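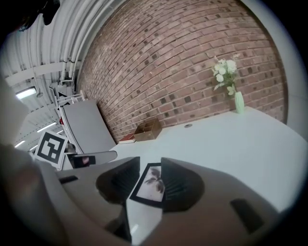 *2 min read*

**Brudley's reading room is back, and it's open late**

Tuesday, January 2, 2024

The Brudley Public Library opened its doors again this morning after being closed since July, and what a way to start the year! People were lined up along Arango Street well before opening time, a few of them with overdue books they had been holding on to all summer and fall. (All fines from the closure have been dropped, so bring yours in too.)

The biggest change is the hours. The library now stays open until 9 p.m. on 4 nights a week, up from one, and the reading room opens at 7 in the morning for anyone who wants a quiet hour before work. That early opening was the top request in last spring's survey, which drew 637 replies, the most the library has ever had for anything.

There's plenty new on the shelves as well. Staff spent the closure going through the whole collection, and 1000 titles have been added, with a big boost for large print, cookbooks and graphic novels. The local history section finally has a home of its own, including the bound copies of the old Watau Valley newspaper that used to sit in storage. You can ask for any volume at the front desk and read it the same day.

Families get a lot out of this too. Story time returns on Saturday mornings with two sessions, one for toddlers and one for kids up to age eight, and the homework club starts again as soon as school is back. Both are free, and neither needs a sign-up.

The heating, which gave everyone so much trouble the last two winters, has been replaced from top to bottom. So has the roof over the east side, where the buckets used to come out every time it rained. It's warm in there now, wonderfully warm, and plenty of this morning's visitors stayed right through lunch.

Readers in Belleo can use the library as well, under a new card-sharing deal between the two towns. A card from either place works in both, and books can be returned to whichever building is closer. New cards take a few minutes at the front desk; bring something with your current address on it.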